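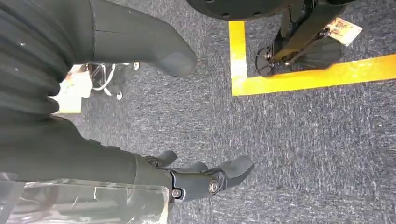 The letter said Vurkon was now a bank. It had sold me a thermostat, then a car lease, then groceries, and in June it wanted my paycheck too. "One life, one login," the letter said, over the signature of nobody in particular. I took it to the Kowalczyk branch in Endmont, where I had kept my money since college, and the teller read it twice. The carpet was the same old carpet. "They're offering you 400 dollars to leave," she said. I asked what Kowalczyk would offer me to stay. She looked behind her, at the door to the back office.

"A calendar," she said.

I went home and typed in my account number. Vurkon already had it. It also had my mother's address in Firkton and a loan waiting, over 625 dollars a month – approved, it said, on the strength of my groceries.

I closed the laptop. The thermostat dropped 4 degrees.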